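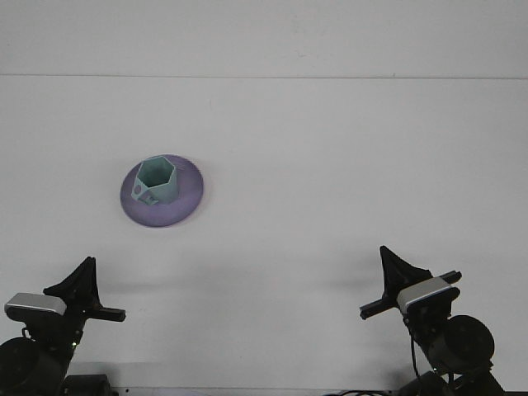 **Figure 6.** Hexagonal cup resting on the round purple disc, on the pale tabletop used for the placement task.

### 3.2 Objects and table setup

The placement task uses two objects, a cup and a disc. The cup is pale teal plastic with six flat walls and an open top. A small tab with a hole in it sticks out near the base (Figure 6). The disc is flat, round and lavender-purple, and it serves as the target. We chose a cup with flat walls over a round one so that its rotation could be read from the walls as well as from the tab.

The two objects differ clearly in color from each other and from the table. In an early version of the task, run in February, we used a white saucer as the target. Raters often disagreed on whether the cup was fully on the saucer or hanging over its rim, and the saucer was dropped from the set. The purple disc gave a rim that could be followed by eye in the recorded stills.

The table was wiped before each session but was not repainted or covered. Faint smudges remained on the surface and were left alone, as earlier work on the Endale set had shown no effect of light marks on the ratings.

### 3.3 Placement rules

A placement was scored as complete when the base of the cup lay within the rim of the disc. The cup did not have to be centered. In Figure 6, for example, it sits toward the upper left of the disc. Offset was scored on its own scale and does not enter into the completion score. The direction of the tab was also recorded – first as a free note, later as one of six sectors – but it was not part of the instructions.

We collected 600 placements in total. The first 100 were used to train the raters and are left out of the results. Orhun Keskin rated all of the remaining placements, and a second rater went through a subset of 67 drawn at random with the Codader tool. Cases where the two raters differed were settled by looking at the still again at full size.

Most of the disagreements concerned the tab. When it reached past the rim of the disc, the second rater at first marked the cup as overhanging. The rule was then reworded to refer to the walls of the cup only – the tab and any other small projection are ignored. Scores given before this change were checked again under the new wording.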